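The Red-Handled Fork

My aunt left me a table, a set of flatware and a house in Punstead with a leak in it, in that order of importance. (The order was hers. She wrote it down.) The house I could sell, the leak I could fix, and the table I could do what I liked with, but the flatware had to be kept together and it had to be used. She underlined used. She had pressed so hard the pen went through to the page about her dental records.

So in December I drove up with a sleeping bag and a bucket and more crackers than one person needs, and I moved in for what I told everybody was a week.

Let me tell you about the flatware, because I know you're picturing silver in a velvet box. It was Gamage. If you grew up anywhere within 300 miles of that town you ate off Gamage at some point, probably at a church supper, probably something with noodles in it. Metal on the business end, and a handle the color of canned tomato soup. They stopped making it before I was born. My aunt had bought hers with her first paycheck from the Promar plant, where she worked on the line that put lids on things, and she ate with it every day of her life after that. I never saw her use any other fork. She took one to restaurants! She carried it in her purse wrapped in a napkin, and when the waitress came she'd unroll it and lay it down next to the plate like she was showing a badge.

Place settings for 8, it said on the lid of the box. I sat on the kitchen floor that first night with the bucket going plink behind me and laid them all out on a dish towel. Spoons, fine. Knives, fine. The forks came up one short.

I counted again. I shook the box. I put my arm down the back of the drawer up to the shoulder and came out with a birthday candle and a key that didn't fit anything.

Now, a reasonable person lets that go. I'd like to say I was tired, or that it was grief, and maybe it was, but mostly I just could not stand it. She'd kept that set whole through two moves and a flood and my cousins. And the will said together. I had owned the thing for one evening and it was already not together.

I looked in the places you look. Under the stove, where I found a lot of dried macaroni. In the flower bed, because she used to loosen the dirt with whatever was in her hand. In her purse, obviously, that was the first place I looked, and there was the napkin, folded up, with nothing in it. That napkin bothered me. I put it in my coat pocket and went to bed and lay there listening to the bucket.

In the morning I went next door. The neighbor was a woman with a very large gray cat over one shoulder who had clearly been waiting for me to show up, because she had coffee poured already.

"She took it with her to lunch," she said, when I told her. "She took it everywhere."

"I know. But where was lunch?"

The neighbor thought about it. The cat thought about it too. "Well, she had that Sirnero business," she said.

I had never heard of any Sirnero business. Sirnero, as far as I could get out of her, was up the hill in the old high school, and my aunt had been going there twice a month for close to a year. She'd answered a card on the board at the grocery store. They wanted people to come in and set tables and clear them again, over and over, the way they would at home, and they paid for it and gave you a sandwich. My aunt, who'd been setting and clearing tables for nothing since she was six, thought this was the funniest thing she had ever heard, and signed up on the spot.

"She never told me," I said.

"You never asked what she did all day," said the neighbor, pretty kindly, and topped up my cup.

I walked up. It was cold enough that my nose hairs went stiff. The old high school still had its trophy case in the front hall with no trophies in it, and at the desk there was a young man eating soup, and I said, feeling like a complete lunatic, that I was looking for a fork.

He put down his spoon. "Red handle?" he said.

I want to describe what happened in my chest but I can't, so just take it that something did.

He took me down the hall past the gym. Room 705, though the building only had two floors and I still don't understand the numbering. He was telling me about my aunt the whole way. How she'd redo the other people's tables when they went to the bathroom. How she had opinions on which way a knife should face. How they'd offered her the plain forks from their supply closet and she'd said no thank you, she'd brought her own, and by the end everybody in there liked hers so much that she left it behind between visits so they could work with it. She had lent it out. My aunt, who wouldn't lend me an umbrella!

And then he held the door and I went in past him, and I saw it before I saw anything else in there. 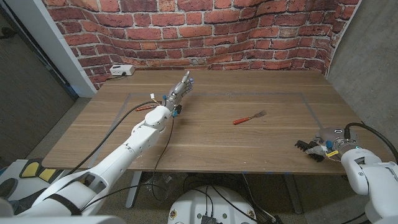

What She Told Them About Me

I stood there with my hat in my hands. The young man let me have a minute, and then he said I could go ahead and pick it up, and I said I would in a second, and I didn't.

It was the red that got me. I'd been looking at that color on a kitchen floor the night before and it had looked like old plastic. On that brown wood it looked like her.

"She said you'd come for it," he told me.

"She did not."

"She said, my niece will turn up, and she'll be upset about a fork, and you give her a sandwich."

I laughed so loud that somebody looked in from the hall. It was exactly her voice, too. He didn't even do the voice, it was just in the words. She had known, then. She'd known the set was one short when she wrote that will and poked a hole in it with the pen. She'd sat at her kitchen table and figured that I would count, and that I wouldn't be able to stand it, and that I'd have to go next door and drink coffee with the neighbor and walk up a hill and talk to people. I was thirty-nine years old and she'd sent me on an errand.

He got me the sandwich. It was egg salad, kind of heavy on the celery. I ate it sitting in a folding chair in the hall and he told me she'd set that table 600 times, they kept a tally, and that on her last visit she'd done one extra after they'd told her she could go home. She said the fork was crooked. He said it hadn't been crooked.

"It was probably a little crooked," I said.

"It was probably a little crooked," he agreed.

When I'd finished he asked me, very carefully, looking at his shoes, whether I was going to need it back right away. They were all used to it. They'd understand completely, of course, it was family property, there wasn't any question about that.

I had the napkin in my pocket. I'd carried it up the hill all ready to go. I took it out and looked at it and thought about the will, together and used, and how you could only really do one of those on a given day. Seven forks in a box in an empty house weren't being used by anyone. The one up here was having a busier life than I was.

"What does it pay?" I asked him. "The table thing."

He told me. It wasn't much.

"And there's always a sandwich?"

"It's not always egg," he said.

I walked back down in the dark, at half past four in the afternoon, with the napkin still in my pocket and nothing in it. The neighbor's porch light was on. I went in my own door and the bucket was nearly full, so I emptied it, and then I got out one of the Gamage forks and ate some cold beans straight out of the can, standing at the counter, and washed the fork and dried it and put it back in the box with the others. Then I called my landlord and asked him how much notice he needed.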